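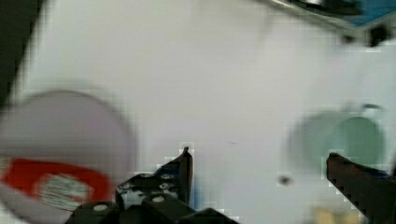

I'd been on hold with Pirkura for two weeks (their calendar, not mine) when the woman who runs their gripper kit line called me back herself, from the parking lot of the Redelside shop. She had 13 minutes. We talked for over an hour.

I wanted to know who buys a bolt-on gripper with a wrist camera these days. She laughed at that. "People who already own an arm and hate the hand that came with it," she said. "I'd love to tell you it's all research labs, but last March our biggest order was a place that sorts jars."

The kit costs $1,055 with the camera and $922 without, and I told her that sounded like a lot for two fingers and a bracket. She didn't flinch. "You're paying for the part where it's still lined up a month later. Anybody can sell you fingers."

I've had a loaner on my own bench since early fall, so I came with complaints! The first was the video. Anytime the arm swings fast, I get smears and blocky edges, and a cup turns into two cups. She knew right away what I meant. "Yeah, that's the compression. We picked a small stream so it runs over cheap cable. Slow the arm down for the last stretch and it cleans up a lot. If you want pretty, buy a bigger camera and lose your clearance." I asked if a better one was coming and got a long pause, then "we're testing stuff," and that was all I could pry out of her.

Second complaint: the manual. It was written for the Visser mount, and mine's a Killgate, and the bolt order is different. I lost a whole evening to that (and one bolt, still missing). "That's on us," she said. "The Killgate pages are done, they're just not in the box yet. Email us and we'll send them." I did, and they came the next morning.

What I do like is the reach. The narrow tips get in between things on a crowded table where my old gripper just plowed through. She says their test fingers go through 400 grabs before a design gets approved, mostly on "whatever's in the break room, cans and cups and somebody's lunch."

I asked what she'd tell a first-time buyer. "Start with a light grip and work up. Everyone starts at full squeeze, and then they call me about yogurt."

The loaner goes back next week. I've asked about keeping the fingers.

November 27, 2024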